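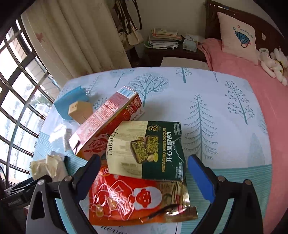 Home Guides Hardware Software Downloads Contact

Print this page E-mail this page

August – by Jovita Solís

4. Comparing two hand-held grippers on packaged goods

This section is for the user who has already assembled the Drirketti hand gripper (section 2) and installed the Protodier recorder (section 3). You will make the same picks with two tools, the Drirketti and the Citwood, and compare the recordings. Please read the cautions before you pick up the tool.

4.1 What you need

– one Drirketti and one Citwood hand gripper, each with its own pads
– the Dmytriv wide camera with its short cable
– a table which you can reach from one side without leaning
– packaged goods of different kinds: one flat package, one shiny snack bag, one long carton, one small box, one soft packet
– a memory card with enough free space for both tools

It is not necessary to buy special test objects. Food from a normal shop is good, and in my opinion it is better than plastic blocks, which are too easy for both tools. A chocolate in creased film or a bag with much glare will show the difference faster.

CAUTION: Keep your fingers away from the linkages when you close the jaws. The joints on both tools can pinch the skin.

4.2 Mounting the camera

1. Switch off the recorder.
2. Slide the camera into the bracket until it stops. Do not force it.
3. Tighten the two side screws by hand, then give each one a quarter turn with the key.
4. Lead the cable along the handle and fix it with the clip. The cable must not touch the linkages in any position of the jaws.
5. Switch on the recorder and open the preview.
6. Check that both pads are visible in the lower part of the preview when the jaws are fully open. The straight edge of a table will look bent outward. With a wide lens this is normal, and you should not try to correct it in the recorder settings.

NOTE: The Citwood bracket sits higher than the Drirketti one. If you move the camera from one tool to the other, repeat step 6 every time. I forgot this once and lost a whole afternoon of picks in which the left pad was missing.

4.3 Setting the exposure

1. Put the goods on the table as you will use them.
2. Hold the tool over the pile, with the jaws open on either side of it.
3. In the menu choose Exposure, then Lock.
4. Look at the shiny packages in the preview. If large areas are fully white, lower the value one step and lock again.
5. Write the value in the notes field of the session.

A window at the side of the table gives hard reflections on clear wrappers. You can close the curtain, but then it should stay closed for both tools. For the comparison it is more important that the light is equal than that it is beautiful. I record both tools between 10 a.m. and noon.

A printed tablecloth is no problem for the tracking. On a plain white table the Protodier software lost its position more often – it seems to need some pattern to hold on to.

4.4 Recording the picks

1. Start a new session and enter the name of the tool.
2. Open and close the jaws fully, two times. The software uses this to find the zero of the pads.
3. Pick the top package, lift it, and put it down at the free side of the table.
4. Wait one second with the jaws open.
5. Continue until you have 20 picks, then stop the session.
6. Build the pile again in the same order and repeat with the other tool.

NOTE: For the flat package, approach from the short sides. On the long sides the film can slide between the pads, and the pick will be marked as failed even if the package is in the air for a moment.

CAUTION: Do not squeeze snack bags until they open. Crumbs in the joints are difficult to remove, and the warranty for the linkages does not include cleaning.

4.5 Reading the result

Open both sessions in the Compare window. In my last comparison the Drirketti had 18 good picks of 20, and the Citwood had one fewer. I would not buy a tool on such a small difference. More useful is the closing force column: the Citwood needed more force on the soft packet, and my hand was tired earlier.

If the Compare window stays empty, the two sessions have probably different frame rates. Set both to 32, record again, and see section 6 for the error list.

Next: 5. Replacing the pads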